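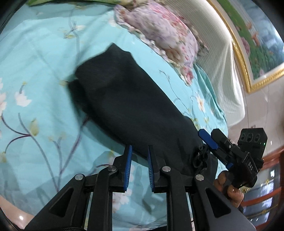

4. Setting the wash programme

4.1 Turn the dial of the Hutura to Dark Care. The display shows 36 minutes.

4.2 Turn garments inside out, close zips and tie any cords.

4.3 Load the drum to no more than two thirds of its height. Do not press the load down.

4.4 Pour liquid detergent into compartment 2. Leave compartment 1 empty.

Note: Powder may leave pale marks on black fabrics.

4.5 Press Start. The door locks after a short delay.

CAUTION: Do not pull the door handle while the lock symbol is lit. Water may still be in the drum.

4.6 When the lock symbol goes out, remove the load and leave the door ajar.
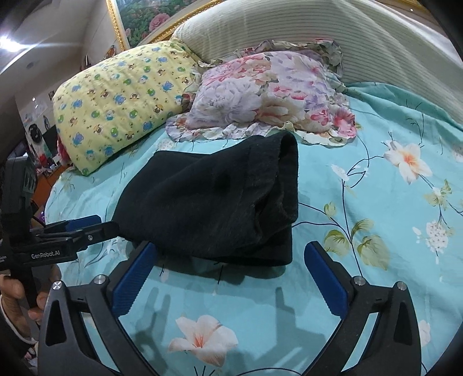

Can bed linen be washed with dark clothing on this programme?
Wash bed linen separately on Cotton. Small items collect inside fitted sheets and the spin may stop early with code 237.

4.7 To clear code 237, spread the load by hand, close the door and select Spin Only.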